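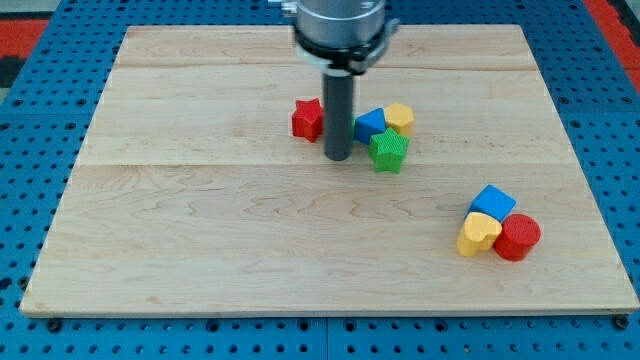 October – by Trinidad Rivas

Chapter 5. An Afternoon at Litorbridge

When my class first visited the open day at Litorbridge, we stayed far longer than we'd planned – and I still think of it fondly whenever I teach this chapter! Demetrio Barrios let us stand close to the arm and ask whatever we liked, and most of us wanted to know how a plain rod can push a block where it's meant to go. We'll start with that question, and take our time over it.

Vidal Textbooks, Londanitz | Page 334 | Back to top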